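Seventeen Drafts of a Letter About a Hedge

I have been writing to the council. My mother used to say this is how it starts, and she was speaking as a woman who had a folder.

The subject is the hedge at the bottom of our road, which belongs either to the council, to the housing association, or to a company called Arkico that built the flats in 2000 and has since changed its name, its address and possibly its mind about existing. The hedge is privet. It has eaten the street sign, most of a litter bin, and enough of the pavement that anyone with a pushchair has to go round by the road, where the number 117 bus comes down at a speed I would call optimistic.

My first letter ran to 764 words. I know this because the online form has a counter, and the counter goes red. It turns out of green at 500, has a sort of amber worry for a bit, then gives up on you. I cut the paragraph on the history of privet. I cut the bit about the bus. What was left said, more or less, "There is a hedge," and I got an automatic reply thanking me for my interest in allotments.

So I rang. The man was very nice. He asked me whether the hedge was on the highway or adjacent to the highway, and I said it was now both, and he said the form only let him tick one. We settled on adjacent. He gave me a reference number and I wrote it on the back of a Moltureo receipt, which I then used to return a toaster.

Vasanthi Amin, two doors up, has been at this longer than I have. She got the grit bin moved. It took her three winters and it went eleven feet, but it went. Her advice was to stop being funny in the letters. "They don't file funny," she said. She also told me to put one thing in each letter and to ask a question at the end of it, so that somebody has to answer. I had been ending mine with a flourish. I went back through the drafts and there were a lot of flourishes.

Draft six, for instance, finished with "I remain, for now, on the pavement." I was pleased with that one for an entire evening.

The trouble is that I like writing letters of complaint far more than I like having things put right. I noticed this in August when the leak outside the chip shop was mended and I felt a bit flat. I had a very good second letter ready on the leak. There was a comparison to Venice in it. I've still got it if anybody has a leak.

My father went at it the other way round. He never wrote to anyone. If a hedge annoyed him he went out with shears at half past six in the morning and cut it, whoever it belonged to, and then denied it over breakfast with bits of it in his hair. I did think about that. I got as far as the shed. But our shears have been lent to Raju at the corner since some time last spring, and asking for them back is a different letter altogether, and one I'd find much harder to write.

What I did in the end was follow Vasanthi's rules. One hedge, one question. "Could you tell me who is responsible for cutting it?" That was the letter, plus my name and the road. It took me ten minutes and I felt slightly ill pressing send, like leaving the house without a coat.

The answer came nine days later from an actual person with an actual surname, who said it was theirs, that it should have been on the cutting list and had been left off when Nurnlow took over the grounds contract, and that it would be done before the end of the season. She didn't say which season. I have decided not to ask, or at least not yet. I've got a draft.

A few of you wanted to know after the last post whether I ever heard back about the bus shelter. I did. There is a budget of £3000 for shelters across the whole ward and ours came fourth. I asked fourth out of what, and it was four if you didn't count the ones that already had a roof. I'm letting that rest while the hedge is live. Vasanthi says never run two at once, they get you muddled up and you end up thanking them for a bollard.

Meanwhile somebody has hung a single glove on the hedge, the way people do, at about the height where the street sign would be. It's a left one, navy, good wool. It's been there through two lots of rain. I give directions by it now. A delivery driver rang me at ten to four to say he couldn't find the road and I told him to turn at the glove, and he said, "Oh, right, yeah," and was at the door in under a minute.

I haven't told the council that. It would only encourage them.

Comments are open. Please be kind about privet.
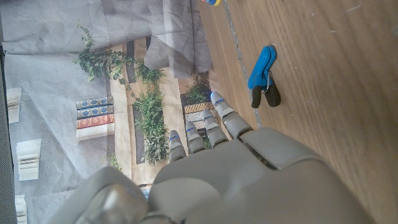

Grey hand, blue stripes at the fingertips.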